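Posted 04/11/2019
By the Greda staffing desk

Shelf Associates Wanted (the robots will not be reading this)

Greda is hiring 12 people for its Luangrath store and stockroom. You may have heard that we automated. We did, in February, and we now have more openings than we had before it, a result that was missing from the slides.

Findent runs the back of the building. It decides what gets ordered, fetches the totes and brings them to a pick point at a speed that made our old forklift look thoughtful. It tracks 3535 product lines and has never once asked where the break room is. What it won't do is put things on a shelf. Baskets that nest inside each other are a particular sore point. The sales rep called this "a future release," and we have stopped asking which one. 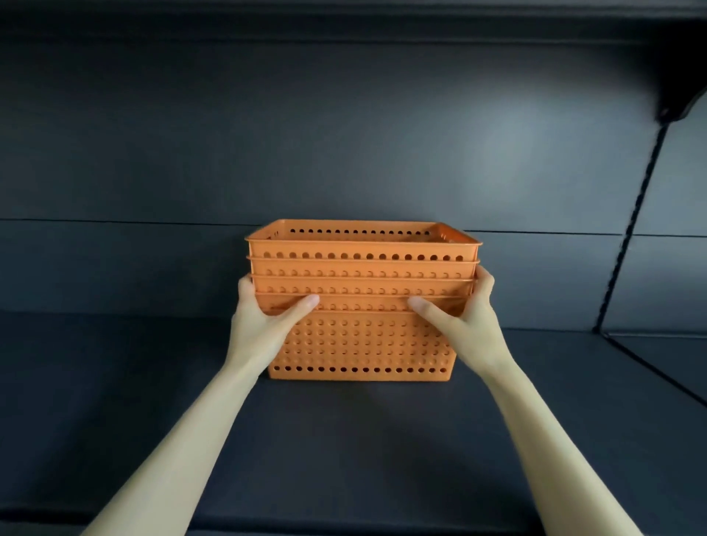

So the job is mostly hands. You will stack, unstack, square up, sort by color and move things over when the planogram changes its mind. A shift is eight hours with two paid breaks. Findent sets the order of tasks and sends them to a wrist unit or a wall screen, your choice. Most people start with the wrist unit and end up at the wall screen by the second week.

Things that changed when the system came in, so you hear it from us first:

You will walk less. Totes come to you, and the long trips to the back are gone. Some of the crew miss them, as they were the only place to have a conversation.

You will be timed. The system logs each task from start to finish. We fought to have the numbers shown by team and won, so your supervisor sees the team's pace and you alone see yours.

You can say no to it. Every screen has a hold button. Press it when the task makes no sense, and a person comes over. It got pressed 569 times in the first month, and the system has been noticeably humbler since.
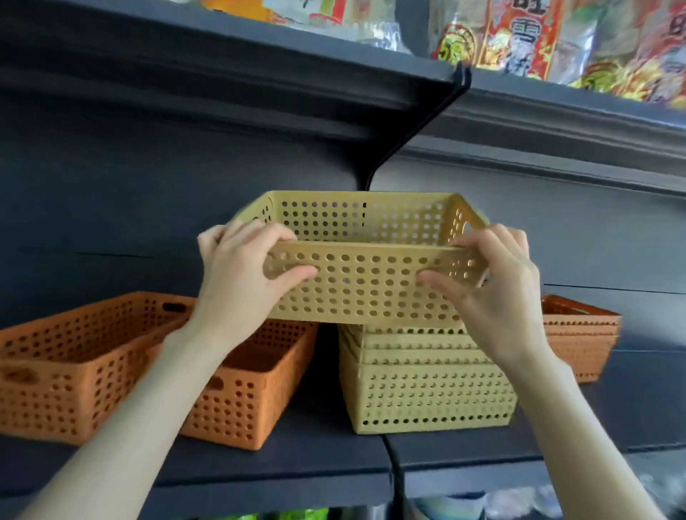 Ravix, from the current crew, was asked to check this ad for lies and wants it added that the walking part is true but the standing part was left out. You stand in one spot a lot more now. Bring good shoes and ask for a mat on day one, before they're all taken. Also, the old job let you pick your own order and get ahead before lunch, and that's gone. The pay bump was real, though.

We have left all that in. More mats are on order, through Findent, which considers them low priority.

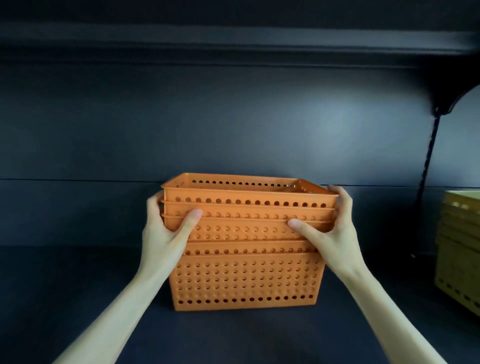 You should be able to lift 30 pounds, tell mustard from orange under store lighting, and work a schedule that includes evenings. No experience with automation is needed. If you have ever argued with a self-checkout, that counts as a related skill. Training takes 4 days, paid at the full rate, and only one of them involves a video.

Pay is hourly, with a raise after the trial period. Nobody's hours are set by the software. A manager writes the schedule on a sheet of paper, with a pencil, and would like you to know the eraser is getting small.

Apply at the front desk of the Luangrath store or drop off a resume there. A human reads them. We tried it the other way and were sent eleven candidates who had all listed "shelf" as a language.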